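Papers > Reuse and Repair > Section 4

4. Drive recovery and sorting

Workstations came in from the Kirkby offices in February, all desktops, 164 of them in the first load. Most still had the drives fitted. Cases were opened on the bench in the order they were stacked – no attempt to sort by age, which we regretted later.

4.1 Removal

Side panel off first, then cables, then the drive. Where the drive sat in a plastic caddy it came out without tools once the handle was freed. Drives screwed straight to the bay took longer and the screws went everywhere. Median time for a caddy drive was 50 seconds. We did not time the screwed ones properly, so no figure is given for those.

Data cable before power cable, every time. Early on we did it in whatever order and seven drives were set aside with cracked data connectors. Some of those may of been cracked on arrival (no intake check until the second week, see 3.2).

4.2 Labelling

Each drive got a paper label with the case number and a bay letter. Labels went on the metal side, not the circuit board. The cheap labels lifted in the Garrido storage room, which is damp, and had to be redone. Caddies were kept with their drives at this stage – seperating them too soon made a mess of the numbering, and a caddy from one model rarely fits the next.

4.3 Visual check

Before any power-up, the board side was looked over under a lamp. Contacts, jumper pins, board screws, obvious scorching. Quick job, done while the drive was still close to its case so both could be written up together. Fig. 7 gives an idea of the parts concerned.

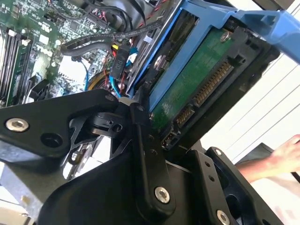
Fig. 7. Hard drive in blue caddy, board side showing, at the open workstation chassis. Motherboard at upper left.

Drives passing the check went to the wiping bench, the rest to the Sanden bin for shredding. Over the whole project 1,278 drives were logged. Caddies in good shape were bagged by colour and model and offered back to Kirkby, who took most of them. Bent or snapped ones went in with mixed plastics. Results of the wipe are in section 5.

Contact: Delia Quiroga | © Grollix Reuse Papers | Back to top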